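Chapter 4
Folding: What the Claims Are Worth

Most household manuals promise that a properly folded shirt stays smooth, takes up half the space and saves you time every morning. The evidence is thinner than the confidence. The Brolcombe survey, quoted in nearly every manual since, asked 1,016 households how they folded and never checked a single drawer. Hartono, going back over its tables, found that only 27 of them had timed anything at all.

We should be just as careful with the advice to fold on a bed. A mattress gives under the hand, and a striped garment will show every place where the cloth has shifted.

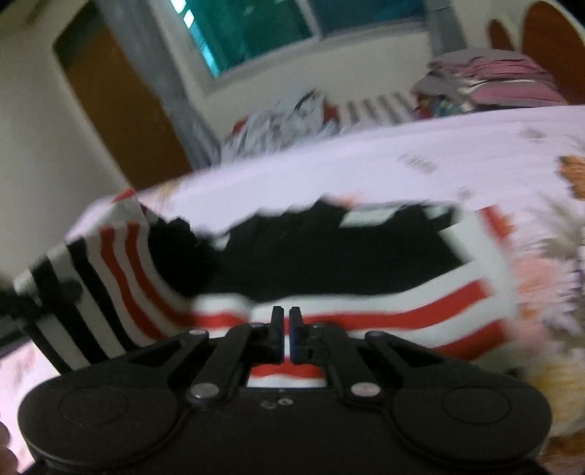

A table may do better, but the manuals that say so offer no measurements either. Section 4.1 looks at what "flat" means for knit and woven cloth, and why the two are so often confused.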